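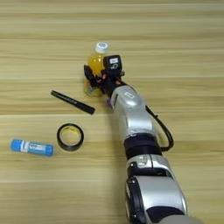
The Tidy Desk Racket

Every November the catalogs start arriving, and every November at least one of them informs me that my desk is the reason I can't think. The latest came from an outfit called Latavmont, which sells trays. It sells trays for pens, trays for mail, and a tray with a lid that costs more than my first chair. On page three there is a promise that a cleared surface leads to "a cleared mind." I have been writing for a living long enough to have owned several desks in several states of ruin, and I would like to see the evidence.

There is some. People who study offices have been poking at the question for years, and a fair amount of what they find points the way you would expect: when there is a lot of stuff in view, it takes a bit longer to find the thing you want. Fine. I could have told you that from my kitchen drawers. The leap I object to is the one from "it takes longer to find the stapler" to "you will finish your novel." That leap is where the money is. 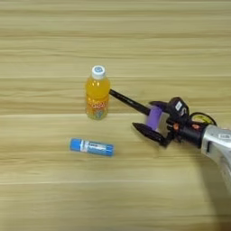

Consider how the advice gets made. Somebody runs a small test, often with college students who are in the room for course credit. They sit at a neat table or a messy one for part of an afternoon and do puzzles. One group does slightly better on one of the puzzles. Two years later the result shows up on a blog with the word "slightly" gone, and a year after that it is on the back of a box of drawer dividers. By then you couldn't find the original students with a search party.

I went to Verkcombe last spring to see the other end of the pipeline. Verkcombe is a former furniture town that has turned itself into a storage town, and the main showroom, Paller, takes up what used to be a chair factory. They stock 1,742 separate items for keeping other items in. The number is painted on the wall by the entrance, and they are proud of it. I walked the floor for a morning and came away thinking that a person could bury a desk completely in things meant to clear it.

The sales staff were pleasant and well drilled. I was asked what was "getting between me and my work." I said mostly the work. I was shown a monitor stand with slots in it.

What I noticed in the model offices was how little work anybody could do in them. There was one notebook per desk, closed. There were no cables. There was no mug with a ring under it and no stack of things waiting for a phone call to be returned. These rooms belonged to people with nothing on deadline, and of course they looked restful. A hotel room looks restful too, and you would go crazy trying to do your taxes in one.

The Paper Question

Defenders of the clear desk like to say that the computer has settled the matter, since everything is in there now. I pulled up my own computer to check. The desktop had 47 icons on it, four of them named "final." My mess moved indoors, that's all, and I can't find anything by its coffee stain anymore.
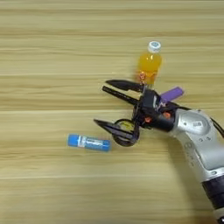
That last part is less of a joke than it sounds. Piles have an order to them. The thing on top is the thing you touched last, the thing at the bottom can probably be thrown out, and the thing sticking out sideways was put that way on purpose by a version of you who wanted it noticed. It is a crude filing system but it costs nothing and it files itself. When I have hired help to clean up my office (twice, both times under pressure from my family) I lost most of a week afterward. The papers were beautifully labeled. I had no idea where anything was.

I don't want to oversell the other side, either. There is a rival industry, smaller and smugger, that will tell you mess is a sign of genius. It runs on a handful of photographs of famous people at terrible desks. Nobody prints the photographs of all the people at terrible desks who never produced a thing, and I would guess there are more of those. A messy desk is a sign that you own stuff and have been busy, or that you own stuff and have been lazy. From across the room they look the same.
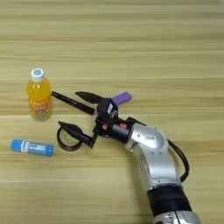 By our home and work columnist

So, a monthly newsletter on working from home that I subscribe to mainly to argue with, surveyed its readers on all this and got 400 replies. Most said they felt better after cleaning up. Far fewer said they got more done. The newsletter ran the first finding as its headline and put the second under a picture of a fern. I would have done it the other way around, but I am not selling ad space to Latavmont.

Feeling better counts for something, and I won't pretend otherwise. I cleared my own desk before starting this piece, partly as a test and partly to avoid starting this piece. It took most of a morning. I found a check I should have deposited and a library book I had already paid for. Then I sat down and wrote at exactly my usual speed, with the usual number of trips to the refrigerator.

The premium makeover at Paller, with a consultant and a full set of trays, costs $2,000. For that they will come to your house and decide what stays. I asked whether they ever go back later to see how the desks are holding up, and was told that follow-up visits can be booked separately. I asked what those cost. They gave me a brochure, and it has been on the left side of my desk since spring, under the phone bill.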